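Journal de filature, 21 novembre 2021

Repris le lot Garnar à huit heures, après une nuit de repos sur bobine. La torsion s'est stabilisée. Sur l'échantillon de contrôle, un brin simple replié sur lui-même fait encore deux tours avant de s'immobiliser, ce qui reste un peu vif pour du tricot mais convient au retors. J'ai donc gardé le réglage de septembre : tension de bobine faible, petite gorge, cadence de pédale lente.

La toison est une brebis croisée, lavée en deux bains seulement. J'avais noté à l'époque que le suint résiduel gênait le cardage. Il gêne moins au peigne. Les mèches s'ouvrent par la pointe, la base résiste, et la perte en blousse est plus forte que prévu. Je conserve la blousse à part, dans le sac de toile, pour un essai en filé cardé. Pas avant d'avoir vidé le reste.

Matinée consacrée au retordage. Deux brins S, retors Z ; j'avais filé dans l'autre sens que d'habitude pour comparer la tenue au frottement. La main droite se trompe de geste à chaque redémarrage. Trois casses, toutes dans la même bobine, toutes à une partie fine filée le soir. À inscrire : ne plus filer sous la lampe du couloir, l'ombre de la main tombe exactement sur la zone d'étirage.

Longueur obtenue sur l'écheveau : 100 mètres au dévidoir, sous tension. Après bain et séchage il faudra remesurer, le retrait du lot précédent m'avait surpris. Bain tiède, savon neutre, pas d'essorage mécanique, suspension sans poids. J'ai cessé de lester les écheveaux : le poids masque un défaut d'équilibre qui réapparaît au premier lavage du tricot.

Lettre de Randi Strömberg au courrier de vendredi, lue seulement aujourd'hui. Elle conteste mon calcul d'angle de torsion. Elle mesure sur fil détendu, moi sur fil tendu, d'où l'écart. Sa méthode est plus lente et probablement plus juste pour un fil gonflant. Elle joint deux cartes d'échantillons du troupeau de Studholm, l'une en suint, l'autre lavée, avec la remarque que la seconde feutre à la moindre agitation. J'ai rangé les cartes à plat dans le classeur gris, section « frisure serrée ».

Après le déjeuner, passage en revue des tressages. Le sujet m'occupe peu, mais il recoupe la question de l'équilibre : une tresse répartit les contraintes entre des brins qui se croisent, là où un retors les oppose par la torsion. Conséquence pratique, la tresse ne vrille pas lorsqu'on la referme en boucle. Un retors mal équilibré, si.
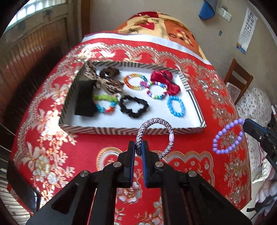 Bracelet en corde tressée, brins blancs, gris, violets et noirs.

Il faudrait reprendre l'essai avec le fil Garnar, quatre brins ronds, puis huit. Je doute que la laine tienne longtemps à cet usage. Elle s'étire, bouloche et ne revient pas. Gebhard Mösli recommande le lin, filé mouillé, ou à défaut un chanvre fin. Son cahier indique un passage à la cire après tressage, jamais avant, sous peine de voir les brins glisser les uns sur les autres au serrage. Je n'ai pas de lin peigné en réserve. Ajouté à la liste : 2 quenouillées, fibre longue.

Entretien du rouet Pettigrew en fin d'après-midi. Huile sur l'axe de l'épinglier et sur les paliers de cuir, rien sur la bielle. Le palier avant est creusé de façon asymétrique ; l'épinglier bat légèrement à grande vitesse et c'est sans doute l'origine des irrégularités de torsion notées mercredi. J'ai retourné le cuir au lieu de le remplacer. Le bruit a disparu à vide. Reste à vérifier en charge, bobine pleine, car le défaut n'apparaissait qu'au dernier tiers du remplissage.

La courroie est à refaire. Coton câblé, épissure courte. La dernière, nouée, passait dans la gorge avec un à-coup régulier que l'on sentait jusque dans la pédale. J'ai préparé la longueur et l'ai laissée tendue entre les deux crochets de la porte jusqu'à demain.

Teinture : rien aujourd'hui. Le bain de garance est à jeter, voile blanc en surface. L'alun est pesé pour le prochain essai, 10 grammes pour 100 grammes de fibre sèche, pot étiqueté, étagère du haut. La balance Likeo dérive quand la pile faiblit : retarer entre chaque pesée et contrôler avec le poids étalon de 5 grammes.

Arrêt à dix-huit heures trente. Bobine trois remplie aux deux tiers, bobine quatre vide. Demain : mesure de l'écheveau sec, épissure de la courroie, réponse à Randi avec un brin tendu et un brin détendu fixés sur la même carte.

Imprimer cette page | Envoyer par e-mail

Dernière mise à jour : même jour, 21 h 40

Contact | © Journal de filature, tous droits réservés | Haut de page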